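Why Is a Bowl Shiny? All About Glaze

Kids' Corner, Monday, November 11, 2019

Quick one this week. Bowls! You probably ate out of one this morning. Cereal, maybe, or oatmeal. Did you look at the bowl? No? Go look at it. I'll wait.

Back? OK. Was it smooth and shiny, a bit like glass? That's because it IS a bit like glass. A very thin coat of it, all over the outside of some baked clay. The coat is called glaze.

So let's start with the clay.

FIRST, MUD

Clay is a kind of dirt. Very, very tiny bits of worn-down rock, so tiny you can't see one on its own. Add water and the bits slide over each other. That's why wet clay feels slippery and why you can squish it into a snake or a cup or a lumpy dog. Sand won't do that. Try it at the beach. Sand bits are much bigger and they just fall apart when they dry.

A potter can shape a bowl on a spinning wheel, or press the clay into a mold, or roll it in long ropes and wind them around and around. Factories mostly use molds. Then the bowl sits on a shelf to dry. It gets smaller as it dries! The water leaves, and the bits of clay scooch closer together.

A dry clay bowl looks finished. It isn't. Put soup in it and you'd have mud soup.

THEN, FIRE

The bowl goes in a kiln. Some people say "kill," some people say "kiln" with the n. Both fine. A kiln is an oven, but much, much hotter than the one in your kitchen. Water boils at 212 degrees. A kiln for bowls goes way past 1,800 degrees. The inside glows orange.

When clay gets that hot it changes for good. It can't turn back to mud, even if you leave it in a bucket for 100 years. Potters call this first baking the bisque firing. (Say it "bisk.") The bowl comes out hard and dull, kind of chalky. And full of holes! Teeny ones. If you touched your tongue to it, your tongue would stick a little. The holes soak up the wet.

Those holes are a problem. Milk goes in, milk stays in. Yuck.

NOW THE SHINY PART

Glaze starts out as powder stirred into water. It looks like thin paint, or melted ice cream. Whats in the powder? Mostly three things:

Silica. It's what lots of sand is made of. This is the part that turns to glass.

A flux. That's a helper that makes the silica melt sooner. Silica alone needs so much heat that the bowl might slump over first.

Alumina. This keeps the melted glaze thick so it doesn't run off the bowl and glue it to the shelf.

Dip the bowl in, pull it out, and the thirsty clay sucks up the water in seconds. The powder stays stuck on the outside. Then back in the kiln. The powder melts, flows together, and covers up the little holes. When it cools it's a glassy skin. Shiny, smooth, easy to wash.

WHERE DO COLORS COME FROM?

Metals, mostly. Not chunks of metal, just a pinch of powder with metal in it.

Cobalt makes strong blue.
Copper can make green or a blue-green, and sometimes red if there's hardly any air in the kiln.
Iron makes honey yellow, brown, even black.
Tin makes a see-through glaze turn white.

Heres the weird bit. The powder is often a totally different color before it's fired. A pink bucket of glaze can come out blue! So potters make little test tiles and write on the back which glaze it was. Otherwise you'd never remember.

TURN IT OVER

Lots of bowls have a ring on the bottom that they stand on. It's called the foot. Look closely at the edge of the ring (empty the bowl first, please). Is it rough? Many potters wipe the glaze off that part. If they didn't, the glaze would melt onto the kiln shelf and the bowl would be stuck there forever. Other bowls get glazed all over and sit on tiny pointy stands in the kiln, so look for little dots.

STUFF TO TRY

Get a plain terracotta flowerpot, the orange kind with no shine, and a glazed bowl. Put one drop of water on each. Wait ten minutes. Which drop is still there? Draw what you saw.

Go on a bowl hunt at home. Ask a grown-up before you pick up the breakable ones. How many colors can you find? Any with speckles? Any with tiny cracks in the shine but not in the bowl? That's called crazing. Real word.

WORDS TO KNOW

Bisque: clay that's been fired but has no glaze yet
Flux: helps the glaze melt
Foot: the ring a bowl stands on
Kiln: a super hot oven for clay

Next time: why glass windows are see-through. Got a question? Send it to the Kids' Corner mailbox at Skullska.
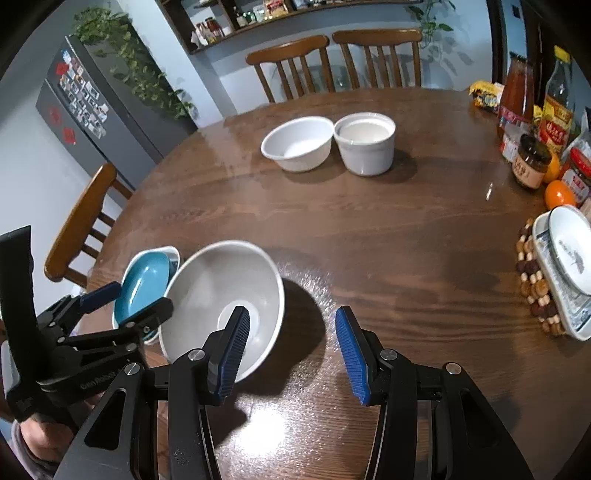

A big white bowl and a little teal-blue dish.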